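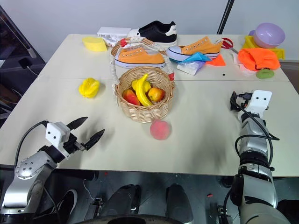
二月，工作笔记：泡料、提梁、缠绳

阅读时间：20 分钟

上午九点以前到的工作间。暖气昨天晚上没有关，所以空气很干，挂在墙边的柳条比我上次看的时候颜色浅了。我先把窗户打开一点，又在暖气旁边放了一盆水。以后晚上走的人请把暖气调低，干的料不怕冷，怕的是一边热一边干，外面已经脆了，里面还有水分，弯的时候就从外面裂开。

本月的主要工作还是 Pludau 那一批旧篮子。我负责提梁和篮口，Ross Ogilvie 负责篮底。Jacinto Gallegos 每周来看一次材料，有时候也动手。我用中文写笔记，是因为这里一半的同事读中文比读英文快，也因为我自己需要练习。如果有的词我用得不对，请直接在旁边改，不用客气。上次我把“篾”和“藤”写混了，Jacinto 按照我的笔记去找料，找了一个上午，我很不好意思。所以今天先把词写清楚：

柳：带皮的叫青柳，煮过再去皮的颜色偏褐，生着去皮的颜色白。
藤：整根的叫藤条，剖出来的里面部分叫藤芯，外面那层有光的叫藤皮。
篾：竹子剖成的薄片。我们现在没有竹子的活，所以架子上没有篾。谁再写“篾”，请先想一想。

泡料

昨天下班前泡了两捆藤芯，一捆细，一捆粗，放在同一个槽里。这是我的错误。细的早上已经太软，表面起毛，用手指一刮就有小纤维立起来；粗的刚刚好。我把细的拿出来摊开晾着，下午再试，毛还是在。起毛的料不能用在外面，可以做里面看不见的地方，或者给新来的人练习。

以后的办法：细料不要过夜。凉水泡 20 分钟，拿出来用湿毛巾包着，再等它自己匀一匀，比一直泡在水里好。我做了比较，同一根料剪成 3 段，一段只泡，一段泡了再包，一段用温水快泡。泡了再包的那段弯成小圈以后没有白印。只泡的那段弯的外侧有一点白印，干了以后还看得见。温水的那段最快变软，可是也最快变硬，我缠到一半就觉得它不听话了。

白柳的情况不同。白柳要的时间长得多，而且每一捆都不一样。Mamoment 送来的这一捆，袋子上写了收割的地方，没有写收割的时间。Jacinto 拿了一根，在手里慢慢地转着弯，听声音。他说有小小的“沙沙”声就是没有泡透，没有声音才可以用。我听了好几遍，听得不太清楚，可能是因为楼下有人在锯木头。我自己的办法是看切口：用刀斜着切一下，中心的髓如果颜色和外面一样深，就是透了。两种办法今天的结果一致，这让我比较放心。

泡柳条的水已经变成茶的颜色，也有一点味道。Ross 认为可以再用，他说旧水里有单宁，对柳条没有坏处。我同意没有坏处，但是白柳放进去会染上颜色，我们需要的是浅色。所以决定：旧水留给青柳，白柳一定用新水。槽边上我贴了纸条，红字是旧水，黑字是新水。请不要把纸条撕下来记电话。

提梁

今天用的时间最多的是提梁。Pludau 这批篮子里面，提梁坏的最多，坏的地方也差不多总是同样的：梁脚插进篮身的那一段。人提篮子的时候，力量都到那里去；放下来的时候，梁会向旁边歪一点，力量又到那里去。时间长了，梁脚在篮口的位置磨细，最后断掉。上面的弧反而很少坏。

编号 7 的那个，之前有人修过，用铁丝把断的梁脚绑在旁边的立柱上。铁丝生了锈，锈水进到柳条里，颜色很深，旁边的几根也脆了。我用尖嘴钳一点一点把铁丝剪断取出来。不要拉，拉的时候铁丝会像锯子一样切进去。取完以后，旧梁脚在篮身里还留着一截，我本来想拔出来，试了一下，它和编材咬得很紧。Ross 建议不拔，在旁边再插一根新的。他的理由是旧的那一截还在撑着篮身，拔了以后空出来的洞会让那一面塌下去。我想了一会儿，觉得他是对的，就照他的意见做了。

新梁的做法，我写详细一点，因为上次 Jacinto 问我，我没有讲清楚。

先选料。选一根粗细均匀的，粗的一头和细的一头差别不要太大。如果差别大，弯出来的弧会不对称，细的那边弯得多，粗的那边弯得少，看起来好像提梁在打瞌睡。没有均匀的料，就用两根，头尾相反并在一起。

然后削脚。两头各削成长的斜面，斜面要平，长度大概是手掌的宽度。我习惯把刀固定在膝盖旁边，拉料而不是推刀，这样斜面比较平，也比较安全。Ross 是推刀的，他做得也很好，但是他已经做了很多年，新来的人请先学我的办法。

弯的时候不要一次弯到位。先用膝盖顶着，从中间向两边走，每次移动一点，让整根料都稍微弯一弯，再回到中间，弯深一点。如果只弯中间，就会在中间出现一个角。弯好以后用绳子把两个脚拉住，绑成一个弓，挂起来让它干。我今天绑了几个，挂在门后面的钩子上。请开门的时候轻一点。

关于弧的高度，我和 Ross 有不同的意见。他喜欢高的，他说手伸进去拿东西方便，而且高的弧看着精神。我喜欢稍微矮一点，矮的稳，提的时候不太晃。我们把旧篮子拿来看，高的矮的都有，所以从旧物那里得不到答案。最后说好了：修旧的，按照旧梁留下的痕迹来定；新做的，谁做谁决定。

插脚以前，用骨锥在立柱旁边先开路。骨锥要抹一点肥皂。插的时候要一口气到底，停在中间再推，斜面的尖会折过来，从篮子里面看不见，用手摸才知道。今天我就折了一次，只能拔出来重新削，那根梁因此短了一点，改给小号的篮子用。

插好以后，梁脚和篮口要钉住或者绑住。旧的做法有两种：穿一根小木销，或者用藤皮在篮口交叉绑。木销结实，但是要在梁上打孔，孔的位置刚好是力量最大的地方，我不太喜欢。交叉绑会慢慢松，可是松了可以再绑，木头裂了就没有办法了。这一批我都用交叉绑。编号 7 原来有一个销孔，我没有填，只是避开它。

缠绳

提梁缠绳的问题，客户的信里问过两次，所以在这里把想法整理一下，回信的时候可以抄。

缠绳有三个作用：手握着舒服；把并在一起的料束成一体；遮住接头。客户一般只想到第一个。他们问能不能不缠，露出原来的柳条。如果提梁是单根的，可以不缠。如果是两根并的，或者是接过的，就必须缠，不然提了重的东西以后，两根会互相错动，接头慢慢张开。

材料我试了藤皮、棉绳、麻绳。藤皮最耐用，面上滑，不吸汗，但是缠的时候要一直保持潮湿，干了会自己紧一点，这是它的优点。棉绳手感最好，颜色也干净，缺点是容易脏，脏了以后很难洗，因为不能把整个篮子放进水里。麻绳有毛，刚开始有点扎手，用一段时间以后会好。Corrigan 寄来的那种麻绳上过蜡，不扎手，但是结打不紧，会滑。我在起头的地方多压了几圈才停住。

起头的办法：绳头沿着梁放平，方向朝着要缠过去的那边，然后从起点开始一圈一圈压着它走。压到够长了，把多余的绳头剪掉，再继续。收尾用一个小绳圈：快到终点的时候，放一根细线折成的圈在梁上，继续缠过去压住它，最后把绳尾穿进圈里，拉细线，绳尾就被拉到圈的下面去了。这个办法我是从修鱼竿的书里学来的，那本书是英文的，叫“whipping”，中文我查到的是“缠扎”。如果有更好的词请告诉我。

每缠一段要停下来，用拇指的指甲把圈推紧。不要等到最后再推，最后推不动。弧的外侧比内侧长，所以外侧会有缝，内侧会挤。缠得越紧，这个问题越明显。Jacinto 的办法是在弧最弯的地方把绳子稍微放松半分力，让它自己分布。我照着做了，缝确实小一些，但手要很有感觉，我觉得我还没有。今天缠的那个，从远处看可以，从近处看有一处不匀。我没有拆，记在这里，作为下次比较的对象。

如果要在缠绳上加一段别的颜色，最好在换绳的地方加，这样可以顺便把接头盖住。只为了好看另外加一段，那一段的厚度会不一样，手握上去能感觉到。客户要求的话当然可以做，先跟他们说明白。

篮口

下午继续做篮口。旧篮口磨损的地方，大多数是朝外的那一面，应该是挂在墙上或者靠着什么东西摩擦的结果。我只换断了的，不换磨薄的。磨薄的如果换掉，要拆开旁边完好的部分，拆的时候完好的部分也会断，最后越修越多。我刚开始学的时候就犯过这样的错误，本来修一根，后来换了整个篮口，老师没有批评我，只是让我把换下来的料都留着，放在桌上看了一个星期。

换单根的步骤：把断的那根在两边都藏得住的地方剪断，剪口要斜。新料削尖，浸湿，顺着旧料的路走进去，每过一根立柱，就用锥子把上面那层稍微抬起来。抬的高度刚够料过去就可以，抬得太高，旧料会裂，你会听到很轻的一声。听到了就停下来，在那个地方抹湿，等一等再做。

新料的颜色比旧的浅很多。Pumstead 那边的收藏者希望颜色接近，问能不能染。我们用核桃皮水试过，在试片上放了一个星期，颜色偏灰。Ross 又用浓茶试，颜色比较暖，但是不均匀，节的地方深。我的意见是不染，或者只染一遍很淡的。新料见了光以后自己会变深，虽然慢。染得太深，过几年就会比旧的还深，那时候就没有办法改了。回信还没有写，等 Ross 把茶的试片晾干以后拍照一起寄。

另外有一件小事。Pumstead 的人在信里问，篮子能不能放水果。我的回答是可以，但是下面垫一层布或者纸，熟透的水果要及时拿走。果汁渗进编缝里很难清理，糖分会招来虫子，也会发霉。旧篮子的篮底常常有深色的圆印，就是这样来的。Ross 正在清理的那个篮底就有一个。他用软刷子和很少的水，刷一下，马上用布吸干，然后换一块干净的地方再刷。他没有用任何清洁剂。印子淡了一点，我们都觉得够了，再刷下去纤维会起毛。

工具

三号锥子的柄松了，我用木胶粘好，放在窗台上，明天早上以前请不要用。

修枝剪需要磨。现在剪白柳的时候会压扁切口，压扁的切口泡水以后会裂。磨的时候只磨有斜面的那一边，平的那一边只去毛刺。上次有人两边都磨了，剪口合不拢，中间漏光。我不知道是谁，也不需要知道，写在这里只是希望下次不会这样。

喷水壶的喷头堵了，用针通了，现在还可以。如果再堵，就买新的。自来水的水垢太多，也许应该装放凉的开水。

压条用的那块铅，表面会掉灰色的粉，我用旧皮子包了起来，缝上了。请不要打开皮子。用完以后洗手，这个以前也写过，再写一遍。

还没有解决的问题

第一，编号 7 的锈色。铁丝取出来了，颜色还在。柳条里面的单宁和铁在一起会变黑，这个我明白，但是怎么让它停下来，我不明白。Jacinto 说保持干燥就不会继续。我打算先放在干的柜子里观察，每周看一次，用同一张色卡比较。

第二，藤皮今年的质量。Mamoment 的藤皮有的地方宽，有的地方窄，缠在提梁上边缘对不齐。我们可以自己用刮刀修窄，但是很费时间，窄了以后也浪费。我会写信问他们有没有分过等级的。如果没有，考虑少量从别的地方买来试。

第三，时间的记录。我每次都写开始泡的时间，忘记写拿出来的时间。今天也忘了一次。以后在槽边放一支铅笔，用绳子拴住，拿料的人拿料以前先写。

第四，我一直没有弄明白左撇子的同事应该怎样按照我的图来做。图里的编织方向都是从左向右的。她说她把图对着镜子看，我觉得这样太辛苦。等有空的时候，我把图反过来再画一份。

明天要做的

看门后面的弓有没有干，解开一个试试，如果回弹太多就再绑回去。
细藤芯重新泡，按照新的办法，记下两个时间。
给 Corrigan 回信，问有没有不上蜡的麻绳，同样的粗细。
和 Ross 一起看篮底，决定要不要加一根横撑。
把旧水倒掉一半，添新的，纸条不要换错。

下午五点半离开。暖气调低了，窗户关了，湿毛巾搭在槽边上，里面还包着明天早上 Jacinto 要用的几根白柳。

相关笔记
青柳和白柳：怎样分开存放
篮底的横撑，断了以后怎么接
骨锥的打磨
核桃皮水试片，第一次结果
Pludau 旧篮子：收件时的检查表
给新同事：刀放在哪里，怎么拿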